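**Desk-clearing event: does the left arm have to release before the right arm moves?**

**Zdeňka Kollár**

Our school club is preparing an entry for the Prerkby student challenge, which will be held on a Saturday in January. The task requires two arms to return desk supplies to a cup within 300 seconds. The published rules do not state whether both arms may move at the same time. Guidance from clubs that entered previously would be appreciated.

**Grellalik**

Both arms may move together. Our club was permitted to do so in all 3 rounds. Teams are advised to begin with the pens and markers and to leave the scissors for last, as the handles are difficult to grip squarely.

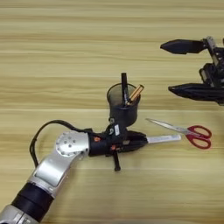 How many points are lost when an item is dropped?

Each dropped item costs 40 points, and the team may try for the same item again while time remains.

Please also note that the judges record the position of every item before the start. A club that moves an item by hand after that moment must restart the round.

**Iltden**

I believe only one arm was allowed the year we entered, but the rules may have been changed. We finished in 192 seconds using one arm.

**Grellalik**

The one-arm limit applied to the junior division only. Members should confirm their division with the event office when registering. The form is sent to the faculty sponsor, and students cannot submit it themselves.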